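About Mivness

Hi, and welcome! I'm the person behind Mivness, a small school for people who want to learn bookbinding and never got around to it. I teach the classes, I answer the email, and I'm usually the one sweeping up paper scraps at nine at night.

I started out fixing my own cookbooks. My grandmother left me a shelf of them, all with broken spines and gravy on the good pages, and I couldn't stand to see them held together with rubber bands. So I took an evening class, then another, and then I spent a winter at the Donati bindery learning to sew a text block properly. By the end of it my friends were showing up with their own sad books in grocery bags, and I figured I might as well teach them to do it themselves.

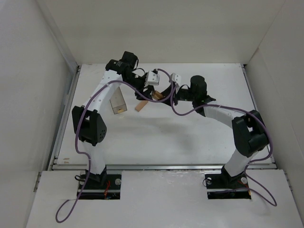

What we teach

Most people begin with the two-evening starter class. You fold, you punch, you sew, and you go home with a plain notebook that opens flat (I still get a kick out of that every time). After that there's case binding, which takes longer and involves a lot more glue, and then box making, repair, and paper marbling in the summer. Marbling is the messy one! Wear something you don't like.

You don't need any experience. You don't need to be neat either, though I can't promise you won't turn into a person who cares a great deal about the grain direction of paper. It happened to me.

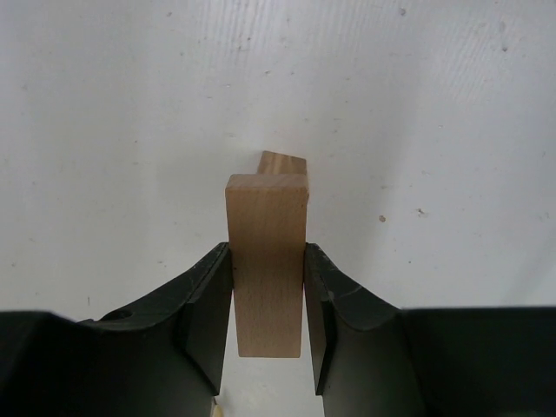
Classes are small so I can get to everybody, and I'd much sooner run the same class twice than squeeze in extra chairs. Thread, needles, board and paper are all included in the fee. If you have a bone folder you love, bring it along, and if you don't, borrow one of mine.

Where we are

We're in Wadham, on the second floor of the old Trovia building, up the stairs next to the shoe repair place. Park in back after 5 p.m. and it's free. There's an elevator too – it's slow, but it gets there.

Since we opened, 2,977 books have been finished at Mivness. I know because I write every one of them down in a ledger, which I bound myself and which is frankly a little crooked. When we get to 4,000 I'm throwing a party and you're all invited.
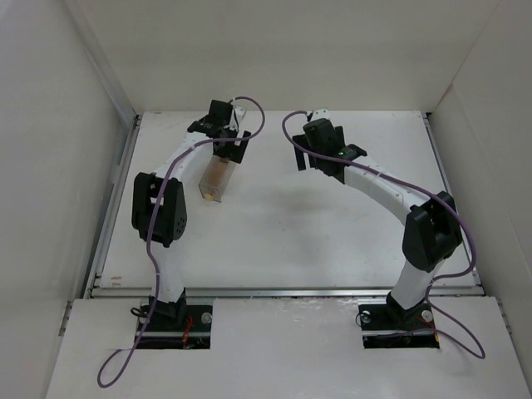 We also keep a lending library of 300 books on binding, paper and printing, and students can take home 2 at a time. Some are out of print and pretty hard to find, so please be nice to them. New class dates go up in July and again in January. If you're not sure which one to pick, just write and tell me what you'd like to make, and I'll point you to the right one.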